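Member visit: robot bench at Satti, Marberg

Quick one before the newsletter goes out, full write up in October if I get the time. 14 of us made it to the Satti open day on 12/9/21, good turnout considering the parking. Thanks to Tegan Tamihana for sorting the badges and to Kamarul Pillai for driving the van both ways.

Main draw was the Julo bench. Two arms, one black and one silver, working on a Dell desktop tower laid on its side with the cover off. Hard drive, processor, memory. Gray tray next to the case for holding parts.
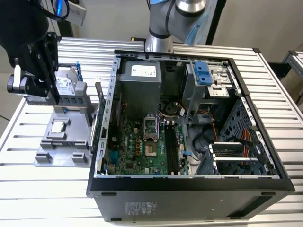 Jarmo Pitkänen ran the demo and took questions the whole way thru. He's been on this project since it was one arm and a lot of tape. Biggest headache according to him: cables. Every tower comes in with the wires lying differently, so a path that was clear on one machine is blocked on the next. Screws he doesn't mind.

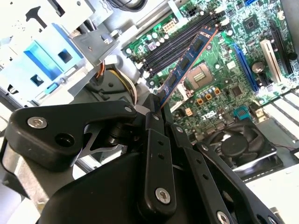
Memory sticks got the most questions. Vaughan Wihongi wanted to know how hard the gripper squeezes, Jarmo said less than you'd think and then couldn't find the number, will email it. They have been through 197 sticks so far on the test bench. Also asked about laptops. Not yet, too much glue.

They do a lot of the aiming from a close up view looking down past the fingers, which sit right over the slots. Hard to follow at first, easier once your eye gets used to it.
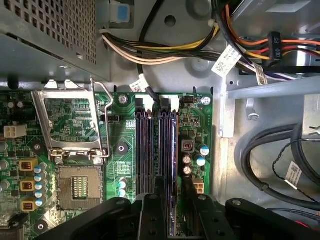
Maxine Prendergast asked about older machines, the ones we get in at Kustia by the pallet. Answer was maybe, they'd need to try a few. She is setting aside some towers to send over, if you have any with the covers still on and no rust let her know. No moniters please.

Coffee was good, sandwiches ran out early. Next visit has space for 65, sign up sheet is on the door at Kustia. Closed shoes, no exceptions this time.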